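About Plavia

Plavia writes software for robot arms. We started with one product, a motion planner called Clirna, and it is still what most of our customers come to us for. Clirna takes a goal, a robot model and a map of nearby obstacles, and returns a path the arm can follow. It runs on an ordinary desktop computer and does not need a network connection.

Our second product is Dollero, a set of tools for people who train robots from recorded human motion. Dollero lines up video from several cameras, works out where each gripper was from the printed markers on it, and flags recordings where tracking dropped out. The current release reads 224 file layouts and comes with 1394 automated tests, which run every night.
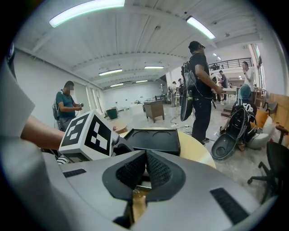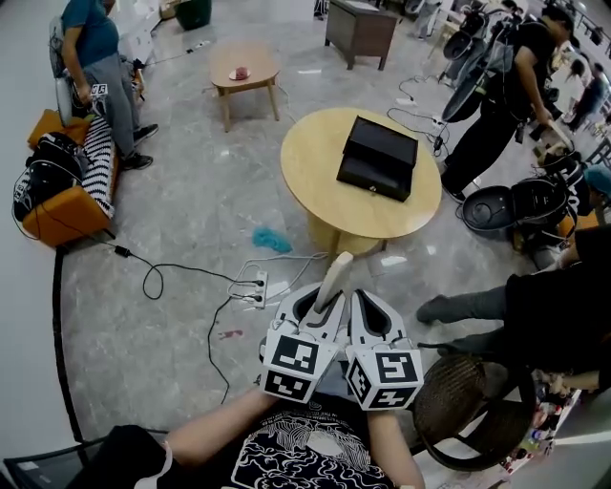

Aiguo Qin leads the perception group. She wrote the first version of the marker tracker and still reviews every change to it. The planning group looks after Clirna and the robot drivers. A smaller tooling group handles installers, documentation and the viewer, where you can scrub through a recording and see the hand path drawn over it.

We release in February and August. Each release is supported for two years, and fixes for older versions go out as patches. The test set for marker tracking has 2000 short clips, and the results are printed in the release notes, including the clips where the tracker fails.

We sell licenses by seat or by site. Schools and university labs can use Dollero free of charge for teaching. Training is run by our partner Yadav, either at your site or online.

For support, use the form on the contact page and include your version number and the log file.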